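Haraswood Statute Review – Interim Progress Report to the Todorova Fund
Reporting period ending in April

1. Status

Work under the grant is on schedule except for item 3. The project compares state statutes on the transport of knives and other bladed tools with the local ordinances that sit beneath them. The collection stage is complete. We now hold the text of 373 ordinances, each stored with its enacting history and the definition section on which it depends.

Coding of these texts is under way. Each ordinance is read by 2 reviewers working separately, and differences are settled at a weekly meeting. The coding sheet records the class of tool covered, the blade length limit if one is given, whether carry must be open or concealed to fall under the rule, the stated exceptions, and the penalty.

2. Findings to date

Of the ordinances held, 81 use a term that is defined neither in the ordinance nor in the state code. The most common are "dangerous instrument" and "locking blade." In these cases a person carrying a work tool in a vehicle cannot tell from the text alone whether the rule applies. Courts have filled some of the gaps, but the rulings are scattered and several predate the current wording.

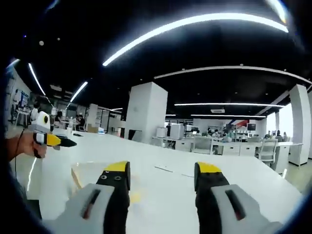
Exceptions for travel to and from work also vary. Some require a direct route. Others require only that the tool be in a closed container, and do not say whether a tool belt or an open truck bed counts. We have coded these as separate groups and will report them separately – merging them would hide the differences a traveler is most likely to meet.

3. Delay

The Gratell database, used for older ordinance text, was offline for 3 weeks. Repeal dates for the affected entries are being checked against clerk records in Voria. No entry will be marked as current until that check is done.

4. Budget

Spending is within the approved lines. Copy fees charged by county clerks were higher than planned, and the difference was met from the travel line. No change to the total award is requested.

5. Next period

Finish coding and resolve the open repeal dates. Draft the model definition section and send it to the Fund for comment before wider release. The coding sheet and the reviewer guide will be supplied with that draft.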